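Section 3: Preparing the tabletop

This section covers the Dernlow desk top once the frame is standing and level. If the frame still rocks, go back to section 2 and adjust the feet first.

3.1 Before you start

Leave the top indoors in its wrapping overnight. Unwrap it in the room where it will be used. Keep the fixings bag closed until you reach step 4, as the short and long screws look much alike and are easily mixed up.

You will need a soft cloth, a bowl of lukewarm water, a little washing-up liquid and a cross-head screwdriver. Do not use a power driver on the top.

3.2 Fitting and first clean

1. Lay the top on the frame with the cable hole towards the wall.

2. Check that the overhang is the same at both ends. Slide the top, don't lift it, to make small changes.

3. From underneath, line up the brackets with the pilot holes.

4. Put in all 8 short screws by hand and turn each one until it just holds. Tighten them fully only when all of them are in.

5. Wipe the surface along the grain with the damp cloth, then dry it with a clean one. Do the inside rim of the cable hole as well.

Note: The grain pattern differs from one top to the next. Streaks, curved bands and changes of tone are not faults and are not covered by the Seltard guarantee.
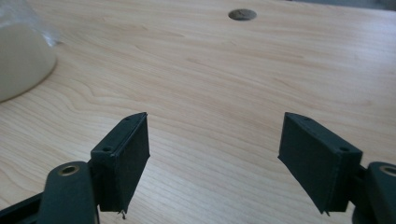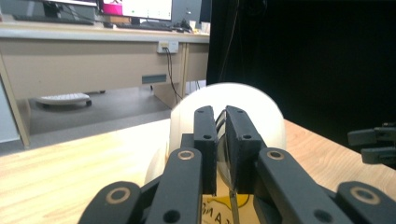 Light wood finish, in use.

3.3 Putting things on the top

6. Wait 2 hours after the first clean before you put anything on the surface.

7. Keep heavy items over the frame. The overhang at each end is not meant to carry a printer or a large monitor on its own.

8. Use a mat under anything with rubber feet. Some rubbers leave a yellow mark which cannot be cleaned off.

9. Pass cables down through the hole one at a time, plug end first. If a plug will not go through, do not force it or cut the rim. Feed the other end up from below if it is smaller.

Caution: Do not stand hot pans, irons or glue guns directly on the top.

Caution: Round objects can roll if the desk is not level. If something rolls on its own, recheck the feet as in section 2.

3.4 Everyday care

Dust with a dry cloth. For sticky marks, use the damp cloth and washing-up liquid, then dry straight away. Do not use scouring pads, bleach or furniture polish. Niltance wood cleaner may be used once a month, but try it on the underside first.

Check the bracket screws after 3 weeks and again whenever the desk has been moved. If you have the Jang cable tray, take it off before moving the desk and refit it afterwards as shown in section 4.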